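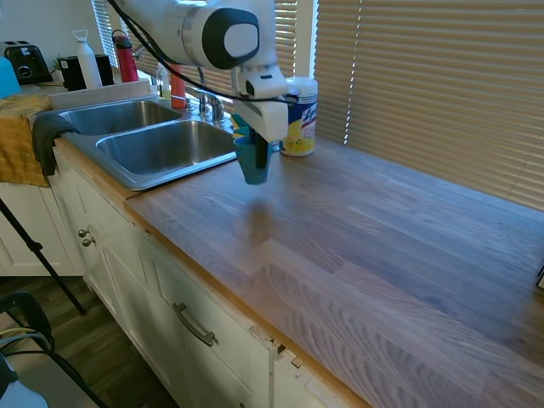
Disinfecting Wipes and Kitchen Cleaning: Frequently Asked Questions

Do I need to disinfect my kitchen counter every day?
Probably not. Soap and water lifts off most of what you care about. Save the disinfectant for raw meat juice or a stomach bug in the house.

The label says it kills nearly all germs. Is that true?
Under test conditions, perhaps. Read the small print on the back and look for the contact time. Many wipes need the surface to stay visibly wet for several minutes – and few people leave it alone that long. Our last check at the Skisstead kitchen used a product with a contact time of 4 minutes. One wipe kept a small patch of counter wet for less than half of that.

Does a lemon scent mean it cleans better?
No. Scent is scent. We would like to see the evidence from anyone who claims otherwise.

Can I use wipes on cups, plates or cutting boards?
Check the label first. Many products tell you to rinse anything that touches food with drinking water afterward. If you have to wash it anyway, start with dish soap.

What about wood counters?
It depends on the finish. Oiled wood doesn't like being soaked, and repeated use may dull it. Try a hidden corner.

Are "natural" wipes safer?
The word tells you very little. Look up the active ingredient.

Do you sell or recommend a brand?
No. Furadgate takes no money from cleaning companies. We did get 709 questions through this page by June, and a fair number were ads.

Can I flush them?
Please don't, whatever the package suggests. Put them in the trash.

Page last checked: September 2026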